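Water marks and a small scratch on a wood table next to the dish rack
Home Help > Kitchen > Surfaces
Posted by gindport_131, May 2025

I dry my dishes in a rack that stands on a wooden table, and I want to stop damaging the finish. The table is light wood, bought secondhand, label reads Altska, no other paperwork. Twice I have had a dull white ring where a cup stood overnight. Both rings faded in a few days.

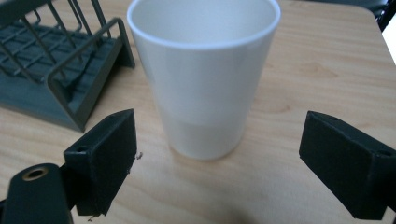 My routine is to wash, rack, and then move the dry pieces to the tabletop before they go in the cupboard. The cups are the problem because they have no feet and the whole base sits on the wood, as with the white tumbler beside the gray rack. I don't know if the finish is oil or lacquer. There is also a thin scratch running down from one edge of the table to a tiny dark dot. A fingernail does not catch in it.

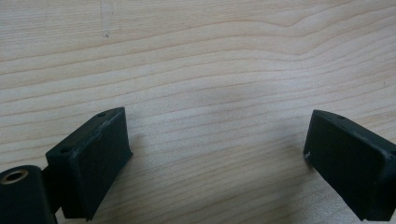
Tabletop with the scratch, left of center near the top.

What should I put under the rack and the cups, and does the scratch need filling before I do anything else?

Valentyna Derkach
Identify the finish first. Put one drop of water on a hidden area, such as the underside of the top if it has the same coating, and leave it for 15 minutes. If the drop stays beaded and the wood does not darken, you have a film finish (lacquer or varnish) or a well-cured oil. If it soaks in and leaves a dark spot, the finish is oil or wax and is worn.

White rings that fade are moisture held in the finish. Dark rings are moisture in the wood itself and need sanding. You have the first kind, so no repair is needed now.

For the rack, use a tray with a raised lip, at least an inch larger than the rack on each side. Empty it daily. A folded towel is worse than nothing if it stays damp. For the cups, leave them upside down in the rack until the base is dry, or wipe the base before you set them down. 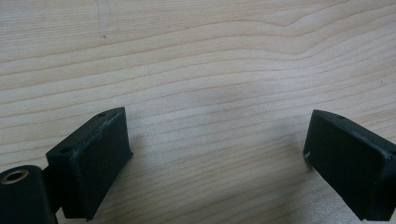 A scratch that does not catch a nail is normally in the coating only. Do not fill it. Clean the area with a barely damp cloth, dry it, and apply a small amount of clear paste wax along the grain. The dot may be a dent or a bit of dirt. Try a wooden toothpick on it before the wax. If you ever sand, stay with the grain and finish at 408 on the Buzatu pads or whatever your brand calls its fine grade. I would not go to 1000 on an oiled top, as it takes oil poorly after that.

tableleg_vurkora
Same thing happened to mine. Silicone mat under the rack, done. Mine has been there since September and no rings. Check under it now and then, water gets trapped.

gindport_131
Drop test done under the top. It stayed beaded for the full time. Ordering a tray and leaving the scratch alone apart from wax.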